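작업 노트, 10월
사크소프 스튜디오 정비실, 오전부터 오후 네 시까지

어제 저녁 수업 후에 레라토 쿠말로 씨가 7번 자전거에 대해서 메모를 남겼습니다. 저항을 올려도 다리가 별로 무거워지지 않고, 반대로 내릴 때는 갑자기 가벼워진다고 합니다. 회원 두 분이 같은 말을 했고, 그중 한 분은 수업 중간에 다른 자전거로 옮겼습니다. 그래서 오늘은 다른 일을 미루고 7번부터 보았습니다.

자전거는 루바드, 마그네틱 방식입니다. 콘솔의 누적 시간은 1332시간입니다. 우리 규칙으로는 1000시간에 벨트와 자석 브래킷을 점검해야 하는데, 점검표에 7번 칸이 비어 있습니다. 제가 여름에 휴가를 갔을 때 지나간 것 같습니다. 후베르트에게 물어보았는데 후베르트도 기억이 없습니다. 점검표는 이제 종이 말고 공유 파일에도 같이 적기로 했습니다.

순서대로 적습니다.

먼저 페달을 손으로 돌려 보았습니다. 소리는 조용합니다. 크랭크 유격 없음. 왼쪽 페달의 클립 쪽 스프링이 조금 약하지만 오늘 문제와는 관계가 없습니다. 다음에 주문할 때 같이 넣겠습니다.

커버를 열었습니다. 나사 하나가 이미 다른 종류의 나사로 바뀌어 있었습니다. 누가 바꾸었는지 모르지만 길이가 너무 길어서 안쪽 플라스틱에 자국이 생겼습니다. 맞는 나사로 교체했습니다. 벨트는 가장자리가 약간 하얗게 닳았고, 갈라진 곳은 없습니다. 장력은 조금 낮은 편이라서 다시 맞추었습니다.

그다음 저항 손잡이를 처음부터 끝까지 천천히 돌리면서 자석 브래킷을 보았습니다. 손잡이가 처음 한 바퀴 도는 동안 브래킷이 거의 움직이지 않습니다. 그 후에 한 번에 내려갑니다. 케이블이 바깥 튜브 안에서 걸리는 것으로 생각했습니다. 케이블을 빼 보니 정말 끝부분에 가는 철선 한 가닥이 풀려 있었습니다.

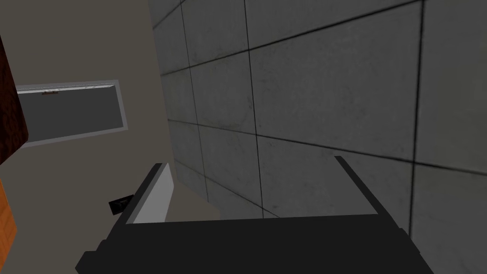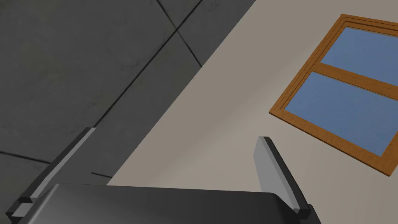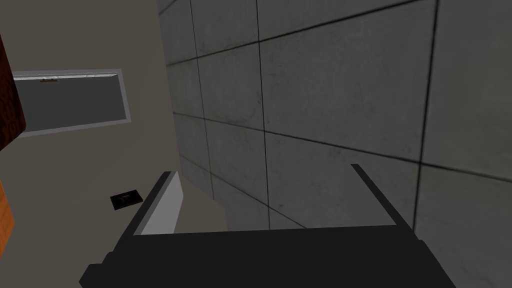
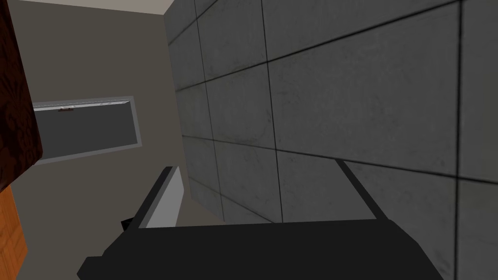 새 케이블은 창고에 하나 남아 있었습니다. 이것이 마지막이니까 꼭 주문해야 합니다(리젤에게 부탁함). 끼울 때 튜브를 너무 많이 구부리지 않도록 조심했습니다. 지난번에 제가 다른 자전거에서 급하게 하다가 튜브 입구를 눌러서 망가뜨린 적이 있습니다. 이번에는 튜브 끝을 먼저 줄로 다듬고, 케이블에 윤활제를 아주 조금만 발랐습니다. 제조사 설명서에는 윤활제 이야기가 없어서 이것이 맞는지 확신은 없습니다. 부수무지 씨 의견을 듣고 싶습니다.

조립하고 나서 직접 탔습니다. 콘솔의 출력 숫자는 믿지 않고, 느낌과 회전수만 기록했습니다. 니콜라스 재생 목록의 두 번째 곡(오르막 곡)에 맞추어서 타 보았습니다. 처음에는 저항이 너무 무거웠습니다. 케이블 조절 너트를 반 바퀴 풀었더니 옆자리 자전거와 비슷해졌습니다. 손잡이를 조금 돌리면 조금 무거워지고, 많이 돌리면 많이 무거워집니다. 이것이 당연한 일인데 어제까지는 안 되었습니다.

옆자리 자전거와 비교하는 방법에 대하여. 저는 같은 회전수로 한 곡을 끝까지 타고, 바로 내려서 다른 자전거로 같은 곡을 다시 탑니다. 두 번째는 다리가 이미 피곤해서 더 무겁게 느껴집니다. 그래서 순서를 바꾸어서 한 번 더 했습니다. 오후에는 다리가 좀 떨렸습니다. 점심을 먼저 먹을 걸 그랬습니다.

비상 정지(손잡이를 아래로 누르기): 바로 섭니다. 세 번 확인.

안장 높이 표시가 지워져 있어서 읽기 어렵습니다. 처음 오는 회원은 이 숫자를 보고 맞추니까 수업에서는 생각보다 중요합니다. 케쿠세오에서 나오는 눈금 스티커를 붙여 보았는데 땀이 묻으면 얼마나 가는지 봐야 합니다. 우선 7번에만 붙였습니다.

점심 때 카라보 벤터 씨와 이야기한 것. 카라보 씨는 새 회원이 두 번째 수업에 안 오는 이유가 자전거보다 안장 통증이라고 생각합니다. 저도 그 말에 반쯤 동의합니다. 하지만 저항이 갑자기 바뀌는 자전거에 앉으면 서서 탈 때 페달이 헛도는 느낌이 나고, 그것은 초보자에게 무섭습니다. 카라보 씨는 첫 수업 회원을 앞줄 끝에 앉히지 말자고 했습니다. 7번이 바로 그 자리입니다. 자리 배치는 강사가 결정하는 일이라서 여기에는 적기만 합니다.

레라토 씨에게 문자를 보냈습니다. 오늘 저녁 수업에서 7번을 사용해도 됩니다. 레라토 씨가 가능하면 수업 전에 직접 한 곡만 타 보겠다고 답했습니다.

남은 일
케이블과 왼쪽 페달 스프링 주문 (리젤)
누적 시간이 1000시간을 넘은 다른 자전거가 있는지 콘솔을 모두 확인 (후베르트와 나, 내일 아침 수업 전)
뒷줄 자전거 커버 나사 길이 확인
윤활제 질문 (부수무지 씨)
땀 닦는 수건 통이 선풍기 바람길을 막고 있음, 옮길 자리 찾기

추가, 오후 네 시 조금 전: 7번을 다시 한 번 돌려 보았는데 조절 너트가 조금 풀린 것 같은 느낌이 있어서 잠금 너트를 더 조였습니다. 너트에 흰색 펜으로 선을 그어 두었습니다. 선이 어긋나 있으면 저에게 알려 주세요.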